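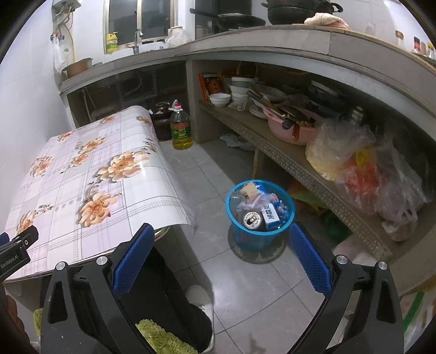 Notes by L. Su, course handout 2

Welcome back! Last time we finished with lunch counters, and now we get to my favorite part of the whole course: the fast food birthday party. If you grew up with one, you already know half the material. If you didn't, ask a classmate, because they will talk for an hour.

Our main case is Flesto, the burger chain that opened its first party room in Rornutgate. The room had its own door, its own low benches and a cake shelf, and parents booked it by phone. By the end of the first year it had hosted 1,232 parties. The year after that it was 2,459 — almost double, with the same single room!

Terms to know for the discussion:

Party room: a space closed off from the main dining area and rented by the slot.
Host: the crew member who ran the games (usually a teenager, often in a paper crown).
Premium: the toy or gift that came with the meal. Marketing people still use this word.

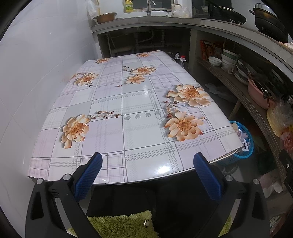

Rornutgate, June

Now for the menus. I love these. Flesto's party menu had 26 items at its peak, and when you read it slowly you can see who it was written for. The kids' side is all shapes and colors. The grown-ups' side is coffee, salad and a very small line about deposits. Compare it with the Sonov drive-in menu from handout 1, which never split the two at all. Why might a drive-in not bother? Think about who was holding the menu, and where they were sitting.

For next class, read the Flesto host manual, pages 2 to 26. The section on musical chairs is wonderful and much stricter than you'd expect. Then write a page on one party you remember, yours or anyone's, and bring a menu, a cup or a toy if your family kept one. Old ones are great, chipped ones too!

Related handouts
Lunch Counters and the Swivel Stool
The Sonov Drive-In Menu
Toys in the Box: Premiums

We use cookies to remember your reading settings. Accept | Decline

Back to top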